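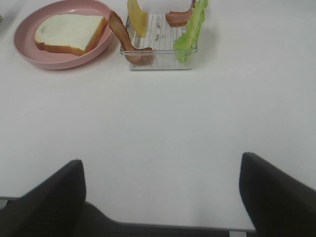
October, 9:40

Sandwich setup, Carkemside bench. White table wiped down before start. Pink plate on the left for the bread, clear square container to the right of it for the fillings. Keeping that order for now; Tipene Mudgway had it the other way round last time and kept reaching across.

One slice of plain white bread on the plate, not toasted. We'll do a toasted set later if the Norura loaf holds up. Slices from the end of the bag are too thin, leave those.

Bacon goes in the container, over the left wall, so there is an end to pick it up by. Flat on the bottom it catches in the ridges. The container floor has brown streaks and crumbs on it, needs a rinse at the break.

Order to build: bread, bacon, the rest, lid slice last. Did 3 full sandwiches by this order yesterday, one came out lopsided. Bacon too far to one side I think.

To do
- ask Henare for a second plate, same size
- new tub is bin 811, label has come off again
- 13 slices left in the bag, buy more
- try the container a hand's width further from the plate

Tipene to go over the build order after lunch.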